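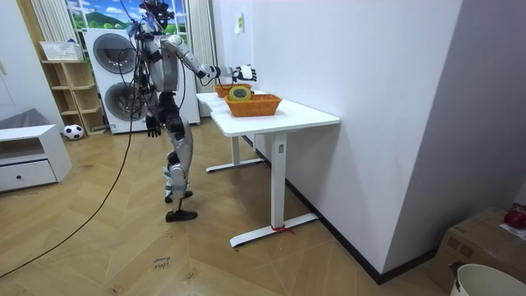
What a Humanoid Costs Before It Does Anything

The purchase price of a humanoid robot is the line everyone asks for first, and in most first-year budgets it is the line that moves least. It is quoted, negotiated once and paid. The lines that move are the ones below it: floor space, power, spare hands, operator hours and the time spent waiting for parts.

Flynn Halliday has planned equipment for Grenton, a contract developer of household handling tasks, through two rounds of buying. The first round covered fixed arms on benches. The second covered full-height machines on legs. He keeps both budgets in one spreadsheet and says the categories barely line up.

"A bench arm is a tool purchase," Halliday said. "You bolt it down and write it off. A humanoid is closer to a vehicle. It has running costs whether it works that day or not."

Work space

Grenton's test rooms are fitted out as living space, with domestic furniture and ordinary appliances. Halliday budgets each room separately from the machine that will use it. The furniture is the cheap part. The expensive part is the floor area, which has to allow for the robot, the reach of its arms, a clear path behind it and somewhere for the operator to stand.

Adjustable tables are specified for every room. A fixed table ties the task to one height, and a change of task then means a change of table. Halliday puts the table in the capital budget and everything that goes on it in consumables. Baskets, tape, bins and labels are reordered monthly from a general supplier under a spending cap of $100 per room. The cap has been exceeded once, in September, when a new set of sorting tasks began.

Flooring is reviewed before delivery. Wood is acceptable if it is level and the finish is not slick. Rugs are removed. Grenton does not pay for new flooring unless a survey shows a slope or a soft spot, and none has so far.

Power and cable

Battery operation is quoted prominently on most specification sheets. Buyers should still price a cabled setup. Long sessions on a desk task do not need the robot to leave the room, and a cable run is cheaper than a second battery pack. It also carries data without competing for the building's wireless network.

The cost is in the handling. A cable lying on the floor is a trip point for people and for the robot, so the length has to be chosen for the room. Too short limits the stride. Too long leaves slack to manage. Halliday recommends buying two lengths and holding the second as a spare. An overhead reel solves the problem where the ceiling will take one. Grenton was quoted $1,793 per room for a reel with installation and deferred the purchase to the next cycle.

Hands

End effectors should have their own line. Multi-finger hands wear faster than the arms that carry them, and they are usually sold separately. A machine with two hands needs at least one spare on the shelf, and buyers should confirm whether left and right units are interchangeable. Often they are not, which doubles the spares holding.

Grenton sets aside $3,000 a year per machine for hand repairs. Complete replacements are budgeted apart from that figure. Halliday asks each supplier for three things in writing: the turnaround on a finger repair, the shipping arrangement, and the price of the same part after the warranty ends. Bascombe, which services Grenton's arms, answered all three before the order was signed. Two other firms answered only the first.

Simpler grippers remain the better purchase for tasks that involve one type of object. For mixed household items, such as soft baskets and small round goods, the extra fingers have some claim on the money. The decision should follow a written task list.

Lease or buy

Grenton leased its first legged unit through Kinitz and bought its second. The lease cost more per month than the depreciation on the purchase would have, but it included calibration visits and a replacement unit during repairs. The purchased unit includes neither. On Halliday's figures the two come out close if the machine is used every working day, and the lease wins if it is not.

Grimshaw, a smaller shop with one test room, took the opposite course and bought first. It has since added a service contract, at a higher rate than the one offered at the time of sale. Service terms are easiest to negotiate before the order is placed.

Halliday's next request covers one more room, one more table and the deferred cable reel. A third robot is listed on the same sheet with the price cell left blank until the current lease comes up for renewal.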